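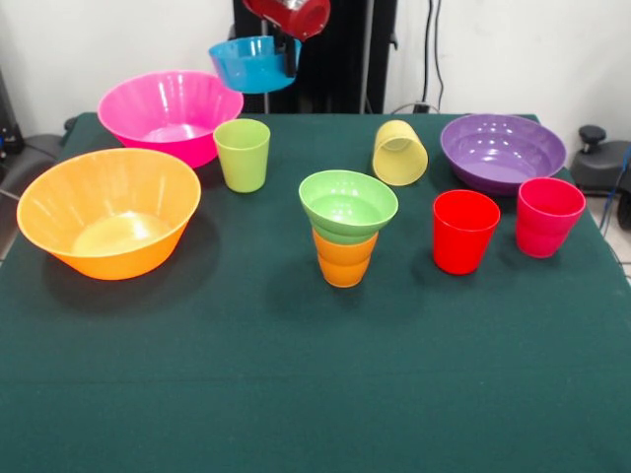 The plastic picnic set, and why I'm never going back to china

My grown-up plates live in a cupboard I can only reach by standing on a chair. The plastic bowls live by the kettle, and guess which ones get used? I've been meaning to write about them for ages, and with the Christmas dishes still soaking it seemed like the moment.

I bought the first few in July, from a stall at the Enstead summer market, the weekend we had eleven people for lunch and four matching bowls. Natalia Contreras, who ran the stall, talked me into the big orange one by telling me it would hold a whole bag of crisps (it does, plus the one you open afterwards). I went home with that, a magenta one for salad and a lime-green cup I didn't need at all. Then I went back for more!

What I love is the colour. I was brought up on white crockery and beige tablecloths, and I'd forgotten how cheerful a table can look before there's any food on it. Put orange and pink next to each other on a dark green cloth and you hardly need flowers. I did try them on my old checked cloth and it was like eating inside a deckchair, so plain and dark it is from now on.

The big ones have ribbed insides, and those do need a proper go with a brush if you've had anything with hummus in it. The smaller bowls I use for olives, dips and the odd satsuma. If I'm short of room I sit a little bowl on top of a cup, light green on orange, and put the nuts in it. It looks terribly fancy for something that takes two seconds, though I wouldn't try it near a toddler or my brother-in-law.

Storage is the other joy. My kitchen in Orow has one decent shelf, and the whole lot goes on it in a wobbly tower – biggest at the bottom, light blue somewhere in the middle, cups wherever they'll fit. I've dropped that tower more times than I'd like to admit and only the dog was upset.

I'm now after a yellow jug to go with them. My sister swears she saw one in Nava, so that's our next day out sorted.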